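Ehsan Akbari did not believe in lucky machines, and he believed still less in Kindlow, the new slot from Silto with 20 paylines and a dragon that winked. He gave it 60 pounds and a Thursday evening.

The first five spins paid nothing. The dragon winked anyway.
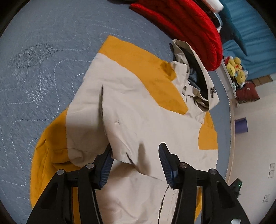
The hooded jacket, beige and mustard.

"Wear the jacket," his sister had said. "You won in it once." He had won a sandwich in it once, in a raffle.

He wore it. The reels stopped, the dragon coughed, and the screen said 2,765. Ehsan went looking for the terms and conditions — points, they said, good for free spins on Skurkex.

He hung the jacket up and made some toast.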